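Bukcombe Two-Arm Bench Cell -- demo days and hire

Home > Equipment > Bench cells > Two-arm

Availability: demo by booking, hire from 4 weeks
Arms: 2, bench mounted
Pick-up: Stenau showroom, rear roller door

I look after the equipment pages here at Itside, and normally I'd write one of these from the spec sheet and a cup of tea. For the two-arm cell I went along to the open day at our Stenau showroom instead, so you're getting my notes with the usual details mixed in.

We had 13 people booked for the morning and they all turned up, plus a few who'd wandered over from the packaging place next door. Most were from small food businesses. One couple make muesli bars and had brought a list of questions as long as my arm (they got through nearly all of it before morning tea, good on them!).

The Bukcombe cell is two arms in a white-walled enclosure, both fixed at the front so you can stand close and see what's going on. It's meant for labs, training rooms and anyone trying to work out if a two-handed job can be automated before they spend real money. We chose snack packets for the demo because that's what our visitors handle all day, and because soft packaging is a fair bit harder than a nice square box. A packet sags, it slides, and it's never quite the same shape twice.

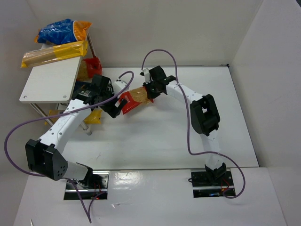

The question I heard most was about crushing. Nobody wants to open a bag of crumbs, fair enough. Grip force is set in the software and you can save a different setting for each product, so a stiff wrapper and a floppy one don't have to be treated the same. My advice is to start low and work up. Bring plenty of spare stock for the first afternoon -- you'll go through some.

The second question was noise. I could chat beside it without raising my voice, though the air con in that showroom was doing its best to drown out everybody.

Speed is where I'd ask you to be realistic. If you want a line that flings packets into cartons all day, have a look at the Partanen pickers on our other page. They're single-arm and they do one thing quickly. The Bukcombe is for jobs where both ends need holding, or where one arm has to pass something to the other, and for sorting out how that ought to be done.

What comes with the hire

Both arms with grippers fitted
Enclosure panels and bench
Control computer and software licence
Half a day of set-up and training at your site
Phone support in business hours

You'll need a level floor, an ordinary power outlet and a doorway wide enough for the crate. Measure the doorway first, please! We've had to take a crate home again before and it wasn't a fun drive.

The next open day at Stenau is in September, with 26 spots across two sessions. Morning tends to fill first. You're welcome to bring your own product to try, sealed and labelled with your business name, and closed shoes are a must. Use the booking form on the Itside contact page and tell us what you'd like to see the arms handle.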